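How to oil a wooden dining table

Last September I oiled our dining table for the fourth time, and my neighbour in Fostcombe asked me to write down how I do it. I am not a professional. I learned most of it from my uncle, Cor Peeters, who repaired furniture in his shed, and the rest by making mistakes on my own table.

This method is for solid wood that was oiled before, or that is sanded back to bare wood. If your table has varnish, the oil will stay on top and become sticky. To test, put one drop of water on a place where you do not look often. If the drop stays round for a long time, you probably have varnish and you need another method.

What you need

Hardwax oil, clear or a little tinted. I use the Adero, the small tin of 200 ml, and for a table for six persons it is enough for two thin coats.
Sandpaper, grit 120 and grit 180. Grit 240 is too fine for most oils, the wood closes and does not drink.
A cork block to fold the paper around.
Cotton cloths without fluff. Old bed sheets are very good.
A vacuum cleaner with a soft brush.
Gloves, and a metal bucket with water for the used cloths.

Step 1. Clear and wash the table

Take everything away, also the things which always live there. With us it is bread, a kitchen knife, a mug, a mixing bowl that should be in the cupboard. Wash the top with warm water and a small spoon of mild soap. Wring the cloth well, the wood must become damp and not wet. Then leave it until the next day. I once began after two hours and the oil became cloudy in the corners.

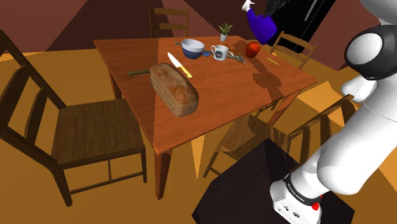 Step 2. Sand

Begin with grit 120 and go always in the direction of the grain, with long strokes from one end to the other. Do not press. If there is a ring from a glass, it is tempting to sand only on that spot, but then you make a hollow which you will see every evening when the lamp is on. Sand the whole board from joint to joint.

Afterwards the same with grit 180, and a few light strokes over the edges. Sharp edges do not hold oil well.

Step 3. Remove the dust

Vacuum two times, then wipe with a cloth which is only just damp. Look along the surface against the window light. Scratches across the grain are easy to see this way, and now you can still repair them.

Step 4. First coat

Stir the tin slowly from the bottom, do not shake. Put a little oil on the cloth and rub it in, first in circles and then with the grain. The coat must be very thin. Most people use too much, I also did, and my first table stayed soft for nearly four weeks – we ate with our plates on newspaper.

After fifteen minutes take a dry cloth and rub away everything that the wood did not take. Do the ends of the boards last, they drink more than the rest and you can give them a second wipe. 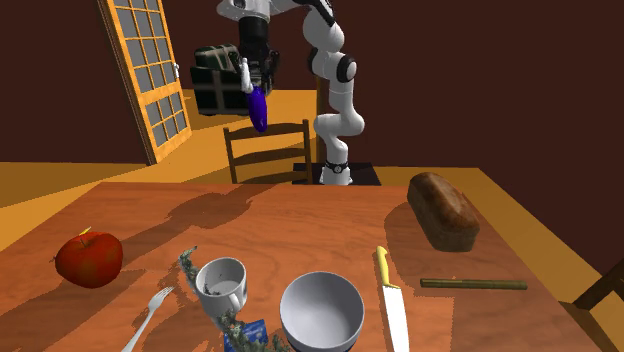 Keep a window open the whole time, but not so that the wind blows over the table and brings dust. The smell is strong on the first evening and almost gone on the third. In our house we eat in the kitchen on those days.

Step 5. The cloths

Please take this step seriously. Cloths with oil can become hot and start to burn by themselves if you leave them in a ball. Put them in the bucket under water, or hang them flat outside until they are hard.

Step 6. Second coat

Wait at least twelve hours. Feel with your hand if the wood is rough, and if so, go over it once with a used piece of grit 180. Remove the dust again and put on the second coat, even thinner than the first. The waiting time on the tin is for a warm room, so in winter I double it.

After that, do not put a tablecloth or wet things on it for one week. Light use is possible after two days – a plate, a book, no hot pans.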